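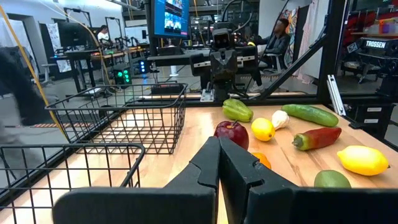

Gesley Produce Boxes: Frequently Asked Questions

How does the box work?
We pack seasonal fruit and vegetables to order and deliver them to your door. Choose a small, medium or family box, then set it to come weekly, fortnightly or as a one-off.

What does it cost?
A small box starts at $30. Current prices for the other sizes are on the order page. Delivery is free inside our regular zone.

Where do you deliver?
Gesley, Skiltberg and most of Lindemann. Enter your postcode at the checkout. If it comes up as unavailable, email us anyway, as we add streets when a run has room.

Can I choose what goes in?
You can list up to four items you never want and we'll swap them for something of similar value. We can't build a box from scratch. Extras such as eggs, bread and herbs can be added until 5 pm the day before delivery.

Is everything organic?
No. About half our growers are certified. The packing slip marks certified items with a C.

I won't be home. Is that a problem?
No. Leave a note telling the driver where to put the box. A shaded spot is best from December to March. Apartment customers need to give us a buzzer code or a neighbour's name.

How should I store everything?
Keep garlic, onions and potatoes out of the fridge, somewhere dark with some air around them. Apples keep longest in the crisper, away from leafy greens. Lemons last a few days in a bowl and several weeks in the fridge. Don't wash berries until you're ready to eat them. 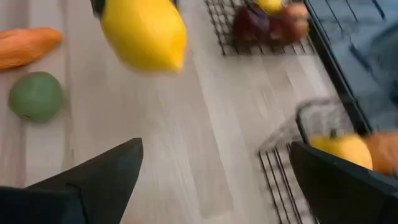
Fruit, vegetables and wire baskets.

Something arrived bruised. What do I do?
Email a photo within 24 hours and we'll credit your account. You don't need to send the item back.

Can I skip a week or cancel?
Yes, from your account page, up to two days before your delivery. There is no cancellation fee. Paused accounts stay open for 210 days.

Do you take back the cardboard boxes?
Yes. Flatten them and leave them out for the driver. Please remove the label first.

Who do I contact?
Sadia Bajwa looks after orders and accounts. Usman Sial handles deliveries and missing boxes. Use the contact form and pick the matching subject line.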